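Too Much of a Sunny Thing

For most of last winter, Osvaldo Nogueira thought he was simply getting old. He was thirsty all day and up three times a night, and he had gone off his food in a way that worried his wife far more than it worried him. He runs a small framing shop in Flivenstead, and by February he was sitting down between customers, which he had never done in his life.
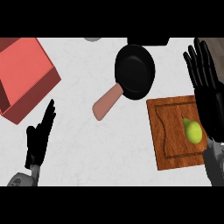 5 min read

His doctor asked the usual things about drink and cigarettes and family history, and then asked whether he was taking anything. Osvaldo said no. He really did believe that was the right answer, bless him, as vitamins had never struck him as "anything". They lived by the kettle and he took them with his tea.

What he was taking, when his wife finally put it all in a carrier bag and marched it down to the surgery, was a high-strength vitamin D capsule, a second one that came mixed with calcium, and a spoonful of a powder called Zano that a friend at the bowls club swore by. The powder had vitamin D in it as well. He had been doubling up on gloomy mornings too, on the grounds that there was no sun.

A blood test showed that his calcium was far too high, and he spent 11 days in hospital at Clirnport on a drip, reading old gardening magazines and feeling rather foolish.

I have a great deal of sympathy for him, because I can see exactly how it happened. We are told, quite rightly, that many of us run short of vitamin D in the darker months, and it is easy to slide from there into thinking that if a little is good then a lot must be better. With some vitamins you can get away with that, up to a point, and your body passes out what it doesn't need. Vitamin D is stored in your fat and it hangs about for a good long while. Take too much for months on end and your body starts soaking up more calcium than it can manage, which is hard on the kidneys and can make you feel wretched in all sorts of vague ways that are easily blamed on something else.
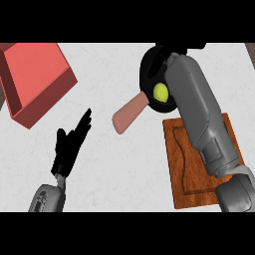
Supper things on a pale worktop, with the red box at the corner.

The labels don't help as much as they might. Some give the dose in micrograms and others in international units, and the two numbers look nothing like one another. Osvaldo had one tub in each, and he had supposed the smaller number meant a weaker pill.

If you take more than one product, it is worth getting them all out, reading the small print on the back and adding up what's in them (a pharmacist will happily do this with you). Mention them whenever you are asked what you take, even the ones that come from the supermarket. And if a doctor has put you on a high dose for a shortage, do carry on with it and go back for your checks.

Osvaldo is much better now. It took until spring for his numbers to settle, and he still drinks more water than he used to, partly from habit. His wife has given the powder back to the friend at the bowls club, along with a few words, and he has been told to have another blood test in August.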